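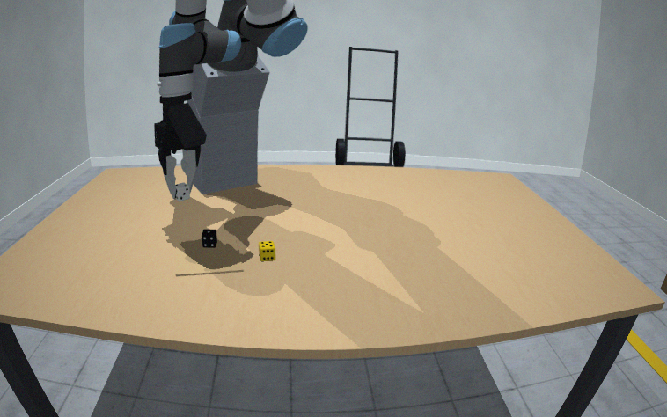

4. Setting up the dice task

This section covers loading the dice task in the Relislow simulator, checking the starting layout, and running a first attempt. It assumes that the software is installed (section 2) and that your team has a working login on the club server (section 3). Teams entering the Pekance round must complete every step through 4.5 before submitting a controller.

4.1 What the task contains

The task uses one arm with a two-finger gripper, one table, and three dice: white, black and yellow. The arm stands on a fixed pedestal at the rear of the table. The hand truck against the back wall and the floor stripe are part of the room model. They are not reachable and are ignored by the scorer.

The thin brown line on the tabletop in front of the dice is the front limit. A die released on the near side of it scores zero for that attempt.

The default order is white, black, yellow. The order can be changed in the task file, but scored runs always use the default.

4.2 Loading the task

1. Start the simulator from the team folder, not from the shared folder. Logs are written to the folder you start from.

2. Open the Task menu and select Dice, three pieces.

3. In the Seed box, enter 441. All figures and sample logs in this guide were made with this seed. Any other seed gives different starting positions.

4. Set Port to 929. If another team is on the same machine, the second session must use a different port, entered both here and in controller.cfg.

5. Press Load. Wait for the status line to read READY before sending any command.

Note: Loading takes longer the first time because the room textures are cached. Later loads skip this.

CAUTION: Do not press Load a second time while the status line reads LOADING. The session will hang and must be ended from the server console.

4.3 Checking the layout

1. Select View, then Front. The pedestal should be behind the table, with the arm reaching forward over it.

2. Confirm that all three dice are on the tabletop. At load, none of them is in the gripper.

3. Turn shadows on (View, Lighting, Full). Teams using the camera input must work with shadows on. The arm throws a wide shadow across the table, and a dark die inside it is much harder to separate from the background than a yellow one beside it.

4. Open the Objects panel and compare the position of each die with the values your own code reports. A constant offset on all three usually means the base frame has been set to the floor instead of the top plate of the pedestal.

5. Close the Objects panel. It is disabled during scored runs, and a controller that reads from it will fail at the first call.

4.4 Setting the gripper

The fingers close toward each other and the tips meet on the center line of the wrist. Three values matter, all in gripper.cfg:

open_width: the gap before the approach. Leave this at the default until the first pick works.

close_force: the limit at which closing stops. Start at 7. Higher values push the die out of the tips when the grip is off center.

settle_steps: how long the controller waits after closing before it lifts. Start at 200.

Save the file and press Reload gripper. Restarting the simulator is not required.

Note: A die may tilt between the tips when it is picked up. This is normal for an off-center grip and is not a fault in the model. The scorer does not check which face is up on release. It only checks position.

Note: The Potgieter gripper file handed out in February has the left and right finger joints swapped. Teams still using it should replace it with the one in the current download.

4.5 Running the first pick

1. Press Reset. The arm moves to the home pose.

2. Send the command pick white. The arm moves over the die, lowers, closes and lifts.

3. Press Pause as soon as the die clears the tabletop. Rotate the view and check that both tips are in contact with it. If only one is touching, correct the wrist angle before going further.

4. Check the clearance between the gripper and the foot of the pedestal. When the white die starts near the rear of the table, the gripper works close to the pedestal, and a wide approach will strike it.

5. Press Resume, then send place white. Use the target values printed in the task panel.

6. Repeat for the black die, then the yellow die.

7. Press Stop and save the log. Name the file with your team code and the seed.

CAUTION: Contact between any part of the arm and the pedestal ends a scored run at once. In practice mode it only prints a warning, so read the log even when the run looks clean.

4.6 If something goes wrong

Arm does not move after pick. The controller is connected to the wrong port. Compare the Port box with controller.cfg.

Die sinks into the table on release. The place height is measured to the center of the die, not to its lower face. Raise the target by half the edge length.

Die slides out during the lift. Increase settle_steps first. Change close_force only if that has no effect.

Black die not detected by the camera. Lower the threshold in vision.cfg, or move the arm to home before taking the picture. Do not turn shadows off. Scored runs force them on.

Log file is empty. The session was closed with the window button. Use Stop.

4.7 Submitting

Upload the controller folder and one saved log to the Urnow page under your team code. Logs made with a build older than 2018-06-28 are rejected, as the scoring of the front limit changed with that build. A team may replace its upload until the round closes. Only the last upload is run.

Continue with section 5 for stacking.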